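Updated November 2025. We get the same questions about "miracle" stain and odor products every January, so the answers are in one spot now.

## Do enzyme sprays work on everything?

No. Enzymes break down certain things, mostly protein and starch. Ink, rust and hair dye don't care. If a label promises all stains on all fabrics, put it back on the shelf.

## Is the expensive bottle better?

We doubt it. Jalton sells a 100 ml travel spray at a price that would make you blink, and the ingredient list reads a lot like the big refill jug from Drustside. Compare the lists before you compare the prices.

## Can I use it on upholstery?

Maybe. Check the care tag first. A "W" means water-based cleaners are okay, an "S" means solvent only, and an "X" means vacuum and leave it alone. Then test a spot where it won't show. Woven fabric in a plain beige-gray can show a water ring very easily.
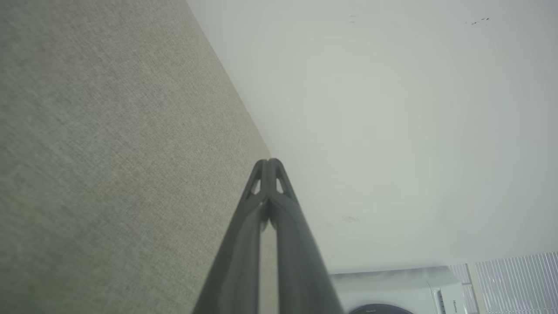 *Woven beige-gray upholstery against a white surface.*

## What about red and white clothes?

This is where most of the angry mail comes from. "Color safe" on a bottle is a claim about the cleaner. It tells you nothing about how well the dye was set at the factory.
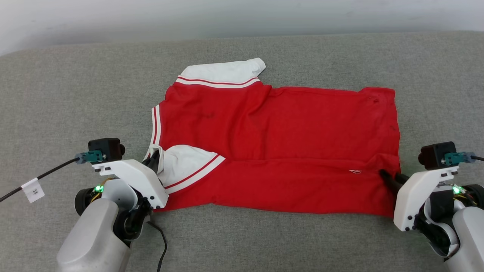 Press a damp white cloth on an inside seam for a minute. If any color comes off, wash the item cold and alone, and skip the soak. Color catcher sheets may pick up a little loose dye, but we wouldn't bet a favorite jacket on one.

## Does white fabric need bleach?

Rarely. Chlorine bleach can turn some synthetics yellow, and it weakens elastic. Try oxygen bleach first, if the tag allows it.
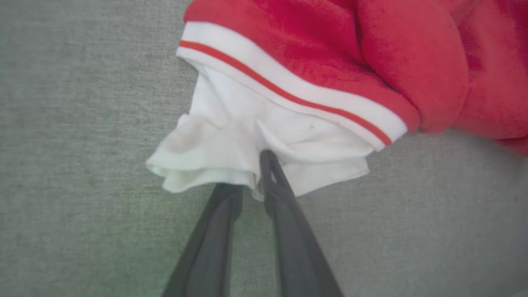
*White fabric, bunched into folds.*

## Hendriks says 57 washes per bottle. True?

Only with their cap filled to the lowest line. Fill it the way most people do and you'll get far fewer.

## Do you get paid by any of these brands?

No. Stedum buys its own bottles and keeps the receipts.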